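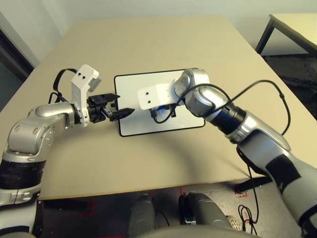 10 March 2020

Second go at the bisulfite conversion on the cord blood DNA, and I'm a lot happier with this one! Put 500 ng of each sample in, same as in December, but this time I spun the columns for an extra two minutes before eluting (Tarık's tip, thank you Tarık). Yields look much better on the whole. The Trarnitby samples are still the weak ones – I suspect they sat too long before anyone froze them, so I've written to Dilek to ask how they travelled.
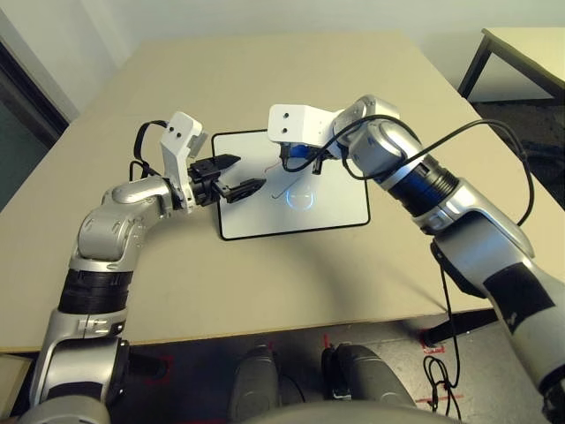
PCR next. The 440 bp product was faint as anything at the old annealing temperature, so I dropped it by 2 degrees and got a proper band in nearly every lane. Water blank clean. The unconverted control gave nothing, just as it should.

Abdul-Rahman wonders if we're seeing mothers' cells mixed in with the babies'. Fair point, and I can't rule it out from a gel. He's got primers that might tell us, top shelf of the small freezer, green lid – please don't finish them!

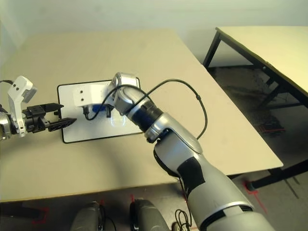
Two arms over the table.

Still to do: re-extract Trarnitby, order more columns, ask Ozan for the smoking questionnaire data.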